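Home | Contents | Chapters | Glossary | Search

Reading time: 3 minutes

Chapter 3
Putting Things in Order: Sets, Sizes and Series

Most people meet the idea of order in a kitchen drawer, usually while looking for something else. Lids live with lids until somebody is in a hurry, and after that lids live with the potato masher. This chapter is about what we do when we sort: how we decide that two things belong together, and how we decide which of them comes first.

Mathematicians separate these two jobs. Grouping things by a shared property is called classification. Lining them up by how much of a property they have is called seriation, a word that has never once helped anybody find a lid.
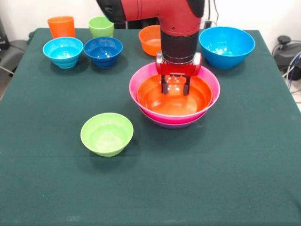
Can one collection be both classified and seriated? It can, and most are. A shelf of library books is grouped by subject and then lined up by author, and the two rules get along fine as long as they are applied in the same sequence every time.

Trouble starts when the rule is not stated. Idalina Paiva once gave 40 buttons to each table in her class at Morais and asked for them "in order." One table went by width. Another went by number of holes. A third produced a long argument and a very attractive spiral. All of them had followed the instruction, and Paiva has written longer instructions ever since.

3.1 What a Rule Has to Do

A rule for ordering has to answer one question about any two objects: which goes first? If it says that A goes before B and B goes before C, it must also put A before C. 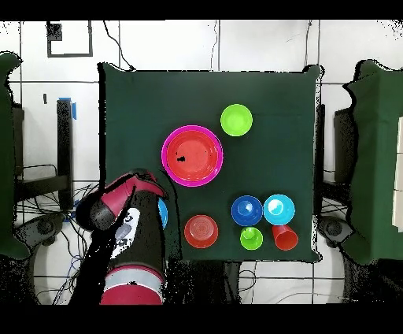
Size passes this test when we pick one measurement and stick to it. "Bigger" by itself does not. A baking sheet is wider than a stockpot, and the stockpot holds more soup, so the word has to be pinned down before it is any use. Favorite flavors often fail too. Teresa Macedo, whose survey closes this chapter, found students who liked lemon over cherry, cherry over grape, and grape over lemon - and who defended all three choices with spirit.

Before reading on, try these:

1. Write a rule that puts the coins in your pocket in order. Check it on every pair.

2. Find a set of objects at home that fit one inside another. Decide which measurement makes that possible.

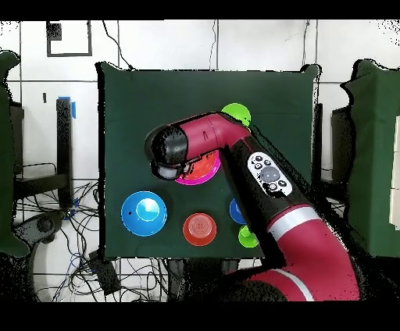

3.2 When Two Things Tie

Sooner or later a rule meets two objects it cannot tell apart. We call this a tie, and there are two respectable ways to handle it. You can let the tied objects share a place, or you can bring in a second rule to split them. Flipping a coin is quick, but your neighbor may end up with a different list.

Related chapters
Counting Past 1,000
Measuring Without a Ruler
Macedo's Flavor Survey: 104 Replies
Ties, Ranks and Sore Losers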